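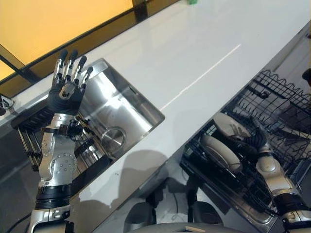 Figure 6.1 Plates standing upright in the pulled-out rack of a dishwasher, beside the sink.

HOUSEHOLD STUDIES > Kitchen Work
June 7, 2020 | By Fatos Popescu
88 shares | 2 comments

Chapter 6: Dishes, Racks and Sinks

Washing up is among the most repeated jobs in any home. In the Lelholm household diary, which the class will use again in October, the families who took part made 1,538 entries, and dishes appear in them more often than laundry, floors or beds.

This chapter follows crockery from the table back to the cupboard. We begin with the rack. A dishwasher rack holds plates on edge so that water can reach both faces. Large plates need more room than small ones, and a plate that leans on its neighbour will shield part of it from the spray. 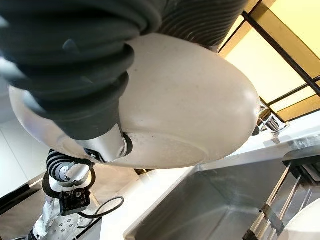 Figure 6.2 The outside of a beige bowl, with the ridge of its base.

Look at the underside of any bowl at home. Many have a raised ring, called the foot – it keeps the bowl steady on a flat surface. When a bowl is turned over in the rack, water can collect inside the foot. Tip the bowl before putting it away, and dry the ring with a cloth.

The word "dish" covers many shapes, and section 6.2 sorts them by how they are stacked. Ovals are treated separately there. They are longer one way than the other, and two hands give a better hold.
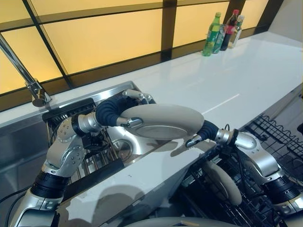 Figure 6.3 An oval plate held at both ends, its underside facing forward.

The last section deals with the layout of the room. A sink set into a long worktop leaves space for dishes waiting to be washed and dishes waiting to be put away – the two should be kept apart. Before reading on, draw a plan of your own kitchen and mark the sink, the draining area and the cupboard where the plates are kept.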